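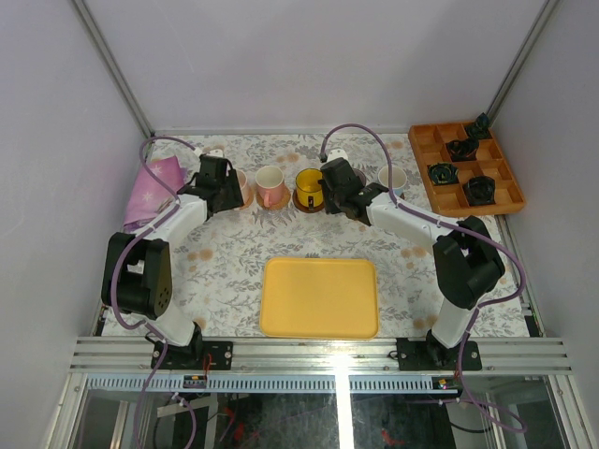 Mug row, right arm in by the yellow one, left arm at the left end. Tray still empty.

July, 4:10 p.m., bench notes on the Jirkomico two-arm kit

Print | E-mail

Picking up where Xolani left off this morning. We've had the kit on loan from Berley long enough now that I've grown fond of it, so please read the rest with that in mind! The counter reads 2,558 cycles, and the loan lets us go up to 2,704 before it has to go back for inspection, so let's not spend them all on mugs (much as I enjoy the mugs).

Things I like: the front rail. Both arm plates bolt straight onto it, and Kyu-ri moved the left one over and had it tight again before my coffee was gone. The purple cables I'm less sure about. They make those big loops over the grippers, and I'd like another tie near each elbow before we try the wooden organizer again.

Nikola asked about price. Bidgate quotes 1,269 for the second arm alone, spare fingers extra, and I've written back asking whether the fingers could be thrown in.

Next: mugs to tray, coasters left where they are, slow speed. Sipho, could you save the log under run 2 and leave the pink cloth folded for me?

Yareli

Print | E-mail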